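September
From: Trosell program desk
To: cash-pilots list

Replying to the Belhaj desk's message on how we handle the income question and the late payment file. I have kept the quoted part short and moved the attachment discussion to the end.

> We are drafting rules for a monthly payment in the Belhaj area and would like
> to copy as much of the Trosell setup as makes sense. Three things are unclear
> to us from the notes on the shared drive. First, whether you treat a change
> of address inside the payment period as a new enrollment or as an edit.
> Second, what you do with a card that is loaded but never activated. Third,
> whether the comparison group is told the payment amount before the first
> survey. We also saw a reference to form 706 and can't find the form itself.
> Our board wants written answers before it will release the money.

Address change is an edit. It was a new enrollment in the first draft of the rules, and that produced duplicate records whenever a household moved and then reported the move again at the next survey. The record ID is now issued once, at the eligibility check, and stays with the adult who signed. If that adult leaves the household, the payment goes with the adult and the remaining members can apply only when intake reopens. We did have objections to this from two of the intake sites. The rule is crude, but it can be applied by the person at the desk without calling anyone.

Cards that are loaded and never activated: Kavitz sends us a status file every Sunday night. A card with no activation is flagged in the second file in which it appears, and the desk makes a phone call and sends one letter. After that the card is frozen and the balance is moved to a holding account under the same record ID. It isn't returned to the general fund until the end of the pilot. Please don't copy the clause in the old notes that says otherwise. That clause was written for paper checks.

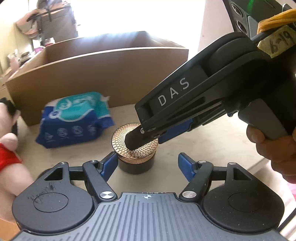 Round container on the table, with wipes and an open box behind.

The comparison group is told the amount. The consent sheet is the same for both groups and states it in the second paragraph. Withholding it was discussed, and the argument for doing so was that people who know what they missed may answer the hardship questions differently. The argument against was practical. Trosell is small, applicants talk to each other, and within a week some would have known and others would not, which is harder to correct for than everyone knowing. The comparison group receives a survey payment and nothing else.

The amount itself is $100 per adult per month, paid on the first business day. There is no step down. Households are not asked for receipts. The spending categories in the interim report come from the surveys only, and they are rounded before they leave the desk.

Form 706 is the benefits interaction sheet. It is not an application form, and the name is left over from the Nelow numbering. It lists the assistance programs an applicant reports, and next to each one whether a regular cash payment counts as income for that program. It has to be completed before the first payment, since an applicant who would lose more than the payment is worth should be able to decline. At the last intake 39 applicants had a sheet on which at least one line was marked "unclear." Of those, 8 declined to enroll. The rest enrolled after the desk had a written reply from the program in question.

Two cautions on the sheet. The "counts as income" column goes out of date, so put a review month on the page and not just in the file properties. And do not let the intake worker fill in that column from memory. In Nelow it was done that way for the first round, and the whole batch had to be called back.

On the report template, the Belhaj draft combines "payment received" and "payment issued" in one column. Those need to be separate. A payment is issued when the file is accepted by the processor and received when the card shows a balance. In a normal month the totals match. In a month with a rejected file they don't, and a single column will hide it until the reconciliation.
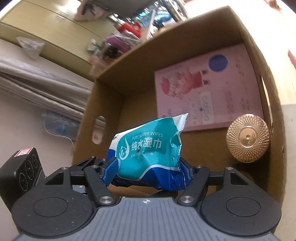

OPEN ITEMS

1. Closing date for address edits. We accept them until noon on the day before the file is sent. Belhaj proposes the end of the month. Either is fine with Kavitz as long as it is the same at every site.

2. Replacement cards. The first is free to the recipient. The contract allows a fee on the second and we have been paying it from the office line. Belhaj will have to decide who pays before the contract is signed.

3. Wording of the tax question on the consent sheet. Ours has been reviewed for Trosell only. Please get your own review and don't reuse the sentence.

4. Retention. Surveys are kept under the record ID, and the file linking IDs to names is stored separately. The date for deleting it is still blank in the Nelow agreement and I would like it filled in.

Corrections to the list, please, so that they end up in the archive.

Trosell program desk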